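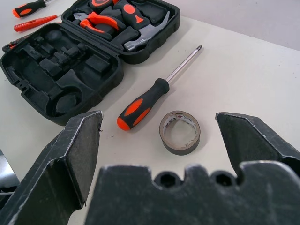

Tape roll and Phillips screwdriver on the table.

From: Cheng-en Chuang
Date: July 14, 2018
Subject: Re: [postside-bindery] Spine linings, Cadton 300 paste

On the paste question first. I mix the Cadton powder by weight and let it stand overnight before straining. Used the same day it leaves lumps under thin linings, and sanding will not remove them.

> We lined 15 ledgers in June with the Yen paper, grain
> running head to tail. Four have since cockled at the
> shoulder. Is this the paper or the paste?

Probably the paste. If the grain runs head to tail, the lining expands across the spine as it takes up water and then pulls back as it dries. A wet mix makes this worse. Brush out thin, wait until the shine has gone, then apply. Leave the book in the press under light pressure with blotter on both sides and change the blotter twice.
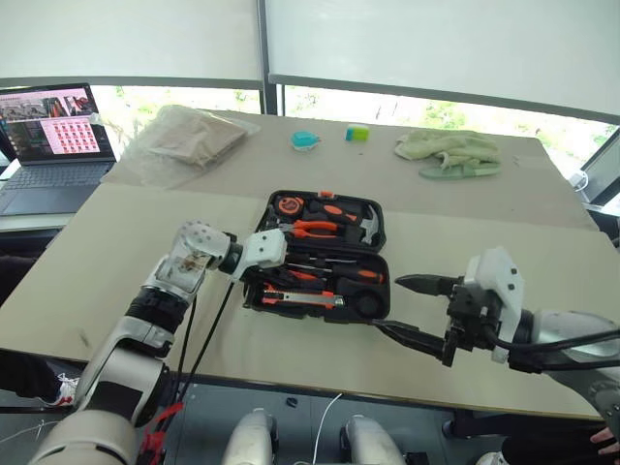 Open tool case, orange-and-black handles.

> Would Plustum PVA be a safe substitute for the rest?

Only if the books will never need to be taken down again. I would not use it on anything sewn before the change to machine folding. For the later account books it is acceptable over a first layer of paste.

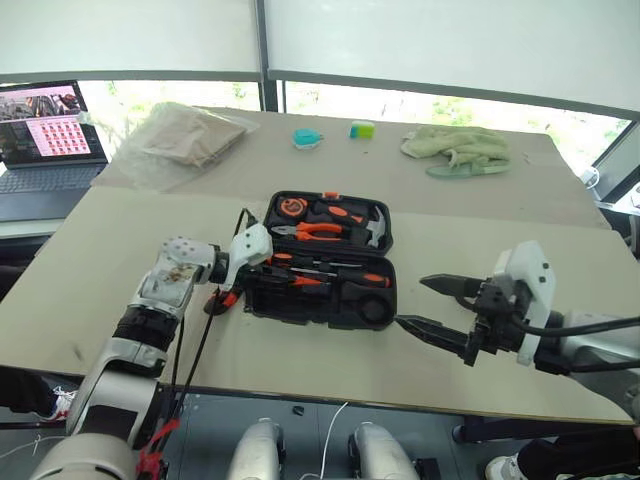 For the four that cockled, lift the lining with a paste poultice and a bone folder. Do not soak the spine. Check the kettle stitches while it is bare, and note any breaks on the job sheet before relining.

The list archive has an earlier thread on mull weights. Search for "open weave" and skip the first two replies, which give the old supplier codes.

Cheng-en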